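### 4.2 Iconography and placement in the parish windows

The second group of windows belongs to the former school chapel at Skisholm, where 12 lights were installed in two campaigns. The first campaign followed a fixed plan. Each light carries one standing figure, a name band at the foot, and a single object that identifies the figure to a viewer at floor level. The second campaign kept the name bands but dropped the single-object rule, and several figures hold two or more attributes. Dixit reads this change as a sign that the teaching staff had taken over the choice of subjects from the clergy. The parish minute book supports her reading only in part. Entries for July record payment for the glass and the leading – no entry names the person who approved the drawings.

Placement follows the use of the room. Figures linked with schooling stand on the north side, where the pupils' benches faced them during morning prayer. Figures linked with nursing and care of the poor stand on the south side. The two patron saints of the order flank the altar. Ersoy has suggested that the same division was used at Geltenis, but the windows there were reset after a fire, and their present order cannot be taken as evidence.
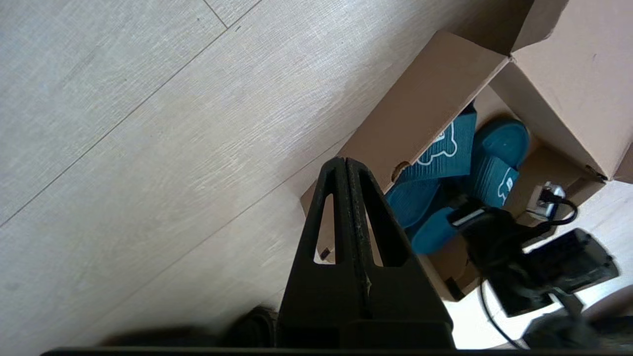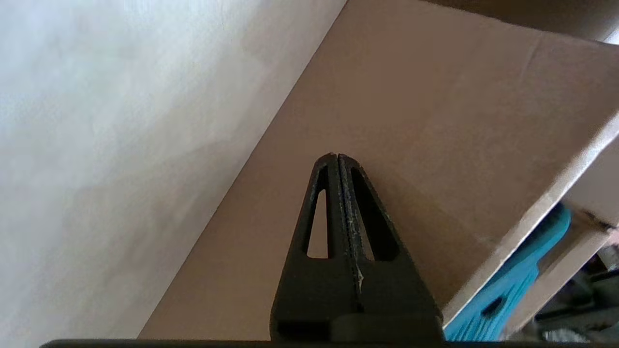
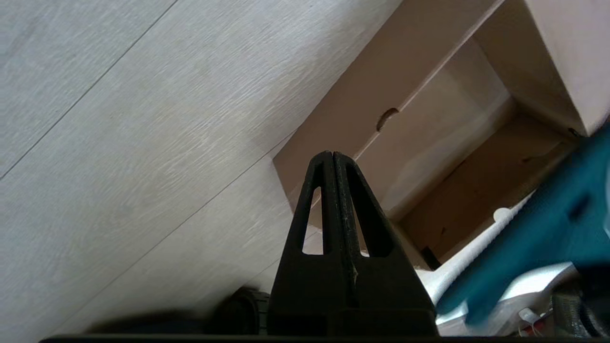
**Figure 7.** Three views with a brown cardboard box.

The written sources are uneven. The Siltotura papers contain 566 items, of which 90 concern the chapel and its furnishings. Most of these are receipts and short letters between the superior and the glass workshop. Only 2 discuss subject matter. The earlier letter asks that the foundress be shown "with the book open, as one who is teaching," and the finished window agrees with this request. The later letter objects to a crown proposed for one of the south lights. The crown does not appear in the glass, so the objection was presumably accepted before painting began.

We compared the name bands with the feast days kept in the school calendar. All the figures on the north side had a feast during term time, while several on the south side did not. This pattern fits the view that the north windows served as teaching aids and were pointed out to the children on the proper day. It does not rule out a simpler cause, namely that donors were offered the more familiar names first and that the north side was filled before the south.

The Tawfik bequest, which paid for the last lights on the south side, is treated in Section 4.3 together with the question of the missing drawings.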